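Caring for Books at Home
Advice from the Crichton Reading Room

Members often ask how novels and other fiction should be looked after at home, particularly paperbacks that are lent between friends. The following guidance applies to ordinary household books. Rare or valuable volumes should be referred to a conservator.

Shelving
Books should stand upright and be supported on both sides. A shelf packed too tightly will strain the spines, and a loose one allows the books to lean and warp. Leave a finger's width at the end of each row. Very large books are better laid flat, no more than two to a pile.

Keep shelves away from radiators, chimney breasts and outside walls that feel cold to the touch. A steady room temperature below 21 degrees is suitable. Direct sunlight will fade a coloured spine within one summer - red and purple covers are usually the first to suffer.

Cleaning
Dust the top edge with a soft, dry brush, holding the book firmly closed and working from the spine outwards. Household sprays and damp cloths should not be used on paper or cloth covers. Laminated covers may be wiped with a barely damp cloth and dried at once.

Musty smells
Stand the book, slightly open, in a lidded box beside a saucer of bicarbonate of soda. The powder must not touch the pages. Leave for 12 days and repeat if required. Books with visible mould should be kept apart from the rest of the collection.

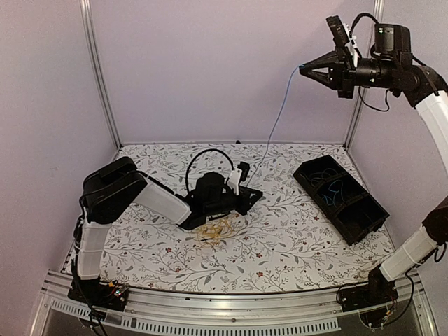
Small repairs
Adhesive tape should never be applied to a torn page, as it yellows and leaves a stain. Use thin repair tissue and wheat starch paste, and place the page between sheets of baking parchment under a weight overnight. A loose page may be tipped in with a narrow line of paste along the inner edge.

Lending
Write the borrower's name and the title in a notebook kept near the shelf. Members of the Thursday fiction group may obtain bookplates and repair tissue from Modupe Usman at the main desk. Tissue is sold in packs of 20 sheets.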